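4. Good practice for recording household cleaning by hand

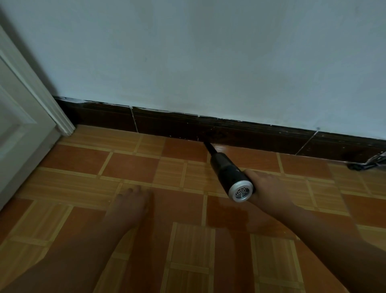 4.1 Why a written code was needed

Figure 2. Cleaning the joint between floor and skirting with a handheld vacuum and a crevice nozzle, recorded from head height. Both of the wearer's hands are in view, the left one resting by its fingertips on the tiles.

When we set out to collect household cleaning tasks for the Prestton set, we had, like a good many groups before us, a fairly relaxed idea of what the rules ought to be. People know how to clean their own floors, we thought, and the less we told them the more natural the recordings would be. We still hold to the second half of that. The first half gave us rather more trouble, and the code of practice set out in this section grew, a clause at a time, from the long afternoons we spent looking at early recordings and asking one another whether a robot could be expected to learn anything from them.

The difficulty is easy to state. A recording made from the head of a person at work is meant to stand in for what a robot will later see through its own camera, and the hands are meant to stand in for its grippers. If the hands leave the view, or if the tool hides the very spot it is working on, the recording may be a perfectly good record of somebody cleaning and still be of very little use to the policy that has to be trained on it. On the other hand, a person who keeps thinking about the camera soon stops working in the way that people do work, and we end up with a stiff little performance that carries over badly to any home at all. Every rule below tries to find a sensible place between those two faults, and we would be the first to admit that some of them find it more comfortably than others.

Our first release held 373 recordings made without any written code beyond a single page on how to wear the camera. The second held 669, all of them made under the code. Both were gathered in lived-in homes, and the wearers did their own choosing of rooms and tasks from a list that we supplied. We refer to them below as the early set and the later set.

4.2 Keeping the point of contact in view

Clause 1 of the code asks that the point where tool and surface meet should be visible for as much of the task as the wearer can comfortably manage. It sounds almost too plain to write down. In the early set, though, it was the fault we met most often, and floor-level work was where we met it. A wearer who kneels to reach a low joint tends to bring the head down close behind the tool, and from there the body of the tool covers its own tip.

Figure 2 shows the arrangement we now recommend for this kind of work. The tip of the nozzle is at the foot of the skirting, and the line of the joint can be followed to either side of it, back to the door casing on the left and on towards the right. The vacuum itself is held near its rear end, so that its length leads the eye forward to the place that matters. We don't ask wearers to copy this grip, which would be asking too much of people with different hands and different machines, but we do show them the figure during their introduction and talk it through with them. Most have told us that seeing it was worth more than reading the clause, and having read the clause a great many times ourselves we can well believe it.

A narrow nozzle deserves a word of its own. With a broad floor head, a small error in where the robot believes the tool to be does little harm. With a crevice tool the same error puts the tip up on the face of the skirting or out on the open floor, and the joint is left as it was. For narrow tools we therefore ask annotators to mark the tip and the line it ought to follow as two separate things, even where the two lie on top of one another.

4.3 The hand that isn't holding the tool

Clause 2 concerns the other hand. Early on, our annotators were told to label the working hand and to mark the second one simply as idle, and we are a little embarrassed by how long that instruction stood. A hand placed on the floor, a wall or a table edge may well be taking weight, and a learner which has been told that it is idle will see no reason to put its own second arm anywhere in particular. For a two-armed robot on a light base this is a matter of keeping steady, and so, in the end, a matter of safety for whoever else is in the room.

The code now has three labels for the second hand: free, in contact, and handling. In Figure 2 the left hand would be labelled as in contact, as its fingertips touch a tile. Please note that the label stops there. How much weight those fingertips are bearing can't be read from a picture, and annotators are asked not to guess at it. Where load matters to the work, it should be measured by some other means and stored in its own column, with the instrument named.

We also ask that both forearms be left uncropped in the stored recording wherever the camera has caught them. It is tempting to trim the lower part of the view, where the arms take up a good deal of room and hide part of the floor. Yet the direction of the forearm tells the learner a great deal about how the hand came to be where it is, and once it has been trimmed away there's no getting it back.

4.4 Leaving the room as it is

Clause 3 is the one that visitors to the project ask us about, and the one we would defend most warmly. It says that the room should be recorded in its ordinary state. Wearers are asked not to repaint, tidy or clear the work area for the benefit of the recording, beyond whatever they would do for their own safety.

Real homes have paint smudges along the top of the skirting, flecks and small chips on its face, and a tangle of cable lying up against its base, all of which may be found in Figure 2. Every one of these can mislead a robot. White flecks on a dark skirting look very much like dirt that wants removing, and a system trained only in spotless rooms may go on attending to them long after a person would have moved along. The code has a label for marks that belong to the surface, kept apart from the label for loose soil, and a third for marks the annotator can't settle either way. We encourage free use of the third.

Patterned and shiny floors are treated in the same spirit. The floor in the figure joins orange squares with paler strips in a wood-grain print, and it carries soft reflections near the skirting. On floors of this kind the grid of the tiles is a real help in working out distance, while the highlights are a hindrance, and we have found no setting of the camera that gives the one without the other. Our advice is to leave the lighting alone and to write down what it was.

4.5 Moisture, cables and other reasons to stop

Clause 4 deals with hazards. Most handheld vacuums for household use are meant for dry pick-up only, and a robot that carries one needs some notion of where it shouldn't put the nozzle. Annotators are therefore asked to outline any part of the floor that might be wet, and to do so on suspicion alone. The darker, glossier patch between the hands in Figure 2 is a fair case. It looks damp, and it may be nothing more than a trick of the surface and the light, but under the code it gets its outline all the same. We would much sooner have a robot go round a dry patch than draw water into a motor.

Loose cables are outlined on the same footing, with a margin added on the side from which the tool approaches. The margin is left to each group to set for its own machine. In our trials with the Hallano arm we used a margin of 52 millimetres, which suited the slow speeds at which we were working and shouldn't be borrowed for faster ones without fresh tests.

Where a wearer meets a hazard part-way along a surface, the code asks for a clean stop: lift the tool, let it be seen to be lifted, and then carry on or finish. Early recordings were full of small swerves that made sense to the person and to nobody watching afterwards. A clear lift gives the annotator a boundary to mark and gives the learner an action that it can safely copy.

4.6 Checking the labels

Before release, we drew 188 recordings from the later set and had each labelled afresh by a second annotator who hadn't seen the first set of labels. Agreement was strongest on the point of contact and weakest on possible moisture, much as one would expect when people are asked to mark things on suspicion. We kept both annotators' outlines for moisture instead of merging them, so that a group with stricter needs may take the larger area and a group with lighter ones the overlap. The label files follow the Lytvynenko layout, which allows two outlines to be stored against one recording without any change to the tools that read them.

Disagreements over surface marks were talked over in pairs, and where talking didn't settle them the mark went into the unsettled group. We dropped no recording for having too many unsettled marks. The Plesaler tool, which we used for drawing the outlines, does show a warning when there are a great many of them, and groups adopting the code may wish to switch that warning off, as our annotators found that it nudged them towards a certainty they didn't feel.

The code is kept as a plain text file alongside the recordings, with each clause numbered and each change noted beneath the clause it alters. The version described in this section is dated 25 May 2023. Clause 2 is the one most likely to change next, as we haven't yet found wording that covers a hand resting on the wearer's own knee.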